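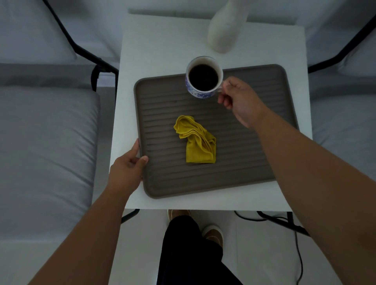 *2-minute read*

A full cup of coffee is a severe test of planning software. The mug must stay upright, the tray beneath it must stay level, and the two hands involved must agree on both matters at every moment. At Rillden, the group responsible for the Cundar planner has made this household task its main measure of progress.

Earlier versions of Cundar planned each arm separately and checked for collisions afterward. The current release treats both arms as one problem. One hand may steady a tray by its corner while the other takes a mug by the handle, and the planner limits how far either may tilt what it holds – a limit that tightens as the estimated fill level rises.

The examples come from people. Rillden's library holds over 300 recordings of table service, taken from the wearer's point of view and labeled by grasp, contact and release. A companion tool, Jummont, divides each recording into short segments and passes them to the planner as starting points.

Perception remains the weaker half. Dark liquid offers few visual features, and a ribbed tray with brown spots on it can confuse the routine that looks for the base of a mug. 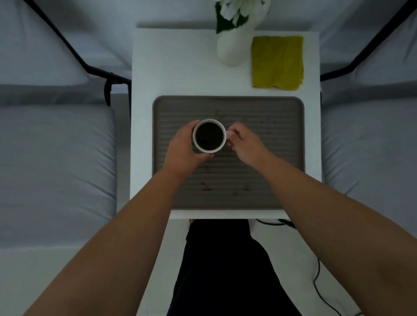 Clegg takes a more cautious view of the joint planner, writing that a single solver for both arms is elegant until one hand loses its grip, at which point the other needs a plan of its own. Rillden accepts the point in part. The next release will keep 2 fallback plans in memory, one for each arm, and will switch between them without a full restart. Work on the fill-level estimate continues in parallel, and the revised Jummont labels are due in June.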